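MECH 3420: Automation in Domestic and Light Industrial Settings
Week 4 Handout: Small Fasteners, Soft Goods and the Limits of Current Manipulators
Course coordinator: Hussam Issa
Posted Mar 20, 2025

4.1 Scope of this week's material

Last week's lectures dealt with rigid parts in known positions. Students will recall that a fixed arm on a well-designed line can place a bracket all day with very little supervision. This week turns to chores in which the item is partly rigid and partly soft: closing a bag, fastening a jacket, folding a tea towel, packing a case and zipping it shut. These are ordinary jobs in homes and in the dispatch areas of small factories, and they remain difficult for machines.

The required reading is Chapter 6 of the course reader. Section 6.4, on tactile sensing, is optional for students who have completed the sensors elective.

4.2 Why a zipper is a useful benchmark

A zipper combines several problems that are usually studied separately. The pull is small and moves freely about its attachment. The track is flexible and often curved. The slider travels smoothly only when the force is applied close to the direction of the teeth, and that direction changes as the slider rounds a corner. A person manages this with two hands, one steadying the fabric and the other drawing the pull, and makes constant corrections by feel. 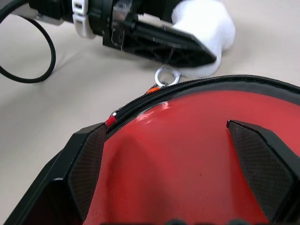 For a machine, the approach to the pull is commonly the first point of failure. A fingertip that arrives a few millimetres to one side will push a ring or tab away without gripping it. Shiny metal is also troublesome for many depth sensors, and glossy surfaces close by can produce false readings. Once the pull has been grasped, the fingers themselves may block the camera's view of it, and the controller must then rely on force or on an estimate of where the pull was last seen.

4.3 Case study: the Trisside trials

The Trisside teaching laboratory ran 112 attempts at closing a zippered case with a single arm. The case was placed by hand before each attempt and was not clamped. The arm secured the pull in 93 attempts and brought the slider to the end of the track in 30. Most of the remaining failures occurred on the curved portion, where the case rotated or the slider jammed.

Students should note how the headline result depends on the definition of success. A report that counted only the grasp would give a favourable account of the system -- one that counted a closed case would not.

4.4 Discussion

Can machines do household chores yet? The position taken in this course is that they can perform portions of many chores under supervision, and that few can be left unattended with mixed objects.

4.5 Tutorial preparation

Bring a one-page sketch of a fixture that would hold a soft-sided case still while a single arm closes it. State the degrees of freedom removed by the fixture and those left to the arm. Groups Plokville and Grundo will present first. Groups Hijazi and Trisside will act as reviewers and should have read the marking rubric beforehand.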